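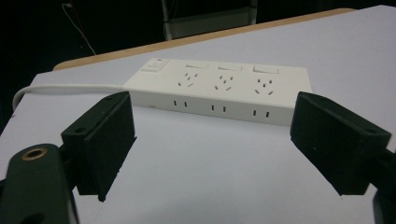 Why I Still Want Books That Argue With Me

My neighbour Chantelle Motaung lent me a political book over the winter, one of those thick paperbacks with an angry title in red capitals, and I'm ashamed to say it sat under a pile of seed catalogues until January. I had decided what was in it from the cover alone. When I did finally read it, I disagreed with most of it, and I enjoyed it more than anything I've read in a year!

The book was Dalibor Tichý's The Quiet Ministries, published by Jisley, and his case is that we've handed far too much to officials we never voted for. By 2060, he thinks, a general election will settle very little beyond who gets to stand on the steps and wave. I think he's far too gloomy (and chapter 9, on water boards, goes on longer than any human being could need), but on page 61 he asks a plain question about who you would telephone if one of these bodies got your case wrong, and I put the book down and couldn't think of a name.

That is what I'm after, I suppose. Most political books now are written for people who already agree, and they're pleasant in the way a warm bath is pleasant, but you get out the same person who got in. I'd sooner be cross for an evening. Chantelle has her copy back now, with my pencil in the margins, and she has lent me another.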